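*1/8/23*

The owner of Costus, a small drone workshop in Hosach, starts talking about props before the kettle is on. "Change one thing, fly it, then change the next!" is the advice every beginner gets here, usually twice.

The shop's own frame, the Flerkora, weighs 278 grams ready to fly and went through 11 versions. "Eight of those were me being stubborn about the arms," the owner laughs. "I wanted them thin, and they kept snapping on the same bit of car park."

And learning to fly without self-levelling? "Simulator first, every evening if you can. I did 102 hours before my first proper pack outside, and I loved it (my family less so). You start by just holding a hover, then slow circles, and one night your thumbs simply know."

Next up is a long-range build called the Stoica, with bigger motors and a GPS on a mast. "It flew in April and I was grinning for a week. I still need to sort the video noise, mind."

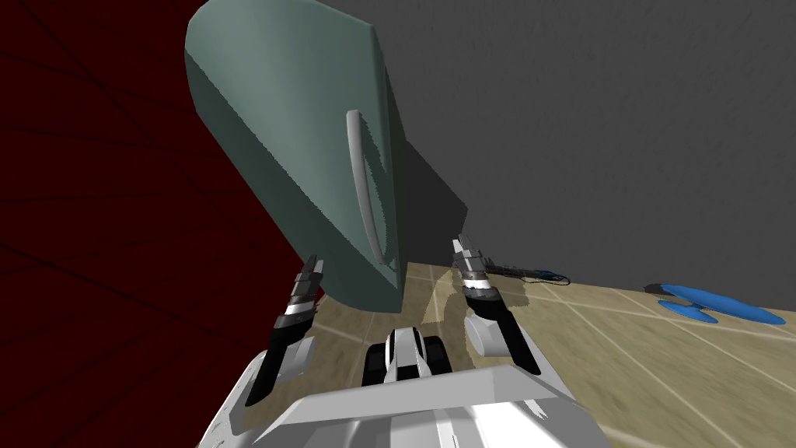
*Simulated room with a teal-green appliance on a tan tiled floor.*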